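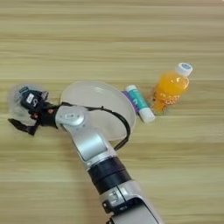 Foto: Imasine

Foro > Casa y muebles > ¿Aceite o barniz para la mesa del comedor?

marlo_73
Buenas a todos, vengo con la pregunta eterna. Me he comprado una mesa clarita en Studen y viene sin acabado ninguno, la madera tal cual. En la tienda me dijeron aceite, mi cuñado dice barniz y punto, y yo llevo desde septiembre comiendo con un hule encima por miedo a mancharla. Somos cuatro y dos son pequeños, así que os podéis imaginar (tomate, rotuladores, de todo). ¿Qué hago?

pinopinar
Aceite sin dudarlo. Yo uso el Adebisi natural, dos manos finas con un trapo de algodón, 12 horas entre una y otra, y a los pocos días ya puedes comer encima. Si se raya, lijas ese trocito, repasas y listo. Con el barniz te toca lijar la mesa entera!

lunaresyplantas
Pues yo no estoy de acuerdo, lo siento pinopinar. Con niños, barniz al agua mate. Tuve la mesa con aceite dos años y cada vaso dejaba su cerco, me pasaba la vida detrás con el posavasos. La barnicé y se acabó el drama. Que es menos bonito, vale, te lo compro, pero yo en mi casa quiero cenar tranquila.

pinopinar
Los cercos salen cuando no se deja curar o cuando se echa de más y no se retira. ¿Cuántas manos le diste?

lunaresyplantas
Una, la verdad. Pero es lo que ponía en el bote.

tablonero
A ver, que os vais a pegar por una mesa jajaja. Antes de nada lija siempre siguiendo la veta, grano 120 y luego 180. Yo lijé una en círculos y al darle el aceite salieron todas las marcas, un horror. Y prueba primero por debajo, que en madera clara algunos aceites amarillean bastante.

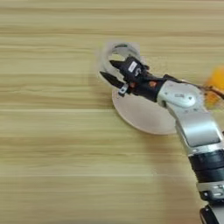
Veta a lo largo, tono miel claro.

marlo_73
Uy, lo de amarillear no me hace ninguna gracia, la cogí precisamente por el color. ¿Hay alguno que no la oscurezca?

tablonero
Busca uno que lleve un poco de pigmento blanco. En la droguería grande de Brureo lo tienen, a mí el bote me salió por unos 46 euros y me sobró más de la mitad.

marlo_73
Vale, me decido por el aceite con pigmento. Si sale mal culparé a pinopinar. El hule lo guardo por si acaso.

1.152 visitas

Comentarios de los lectores

Anabel_c: ¿Y en una encimera junto al fregadero también valdría el aceite? La mía se está poniendo gris.

rtk: Cera, siempre cera. No entiendo que no la haya mencionado ni uno.

lunaresyplantas: rtk, la cera con un plato caliente ya me contarás.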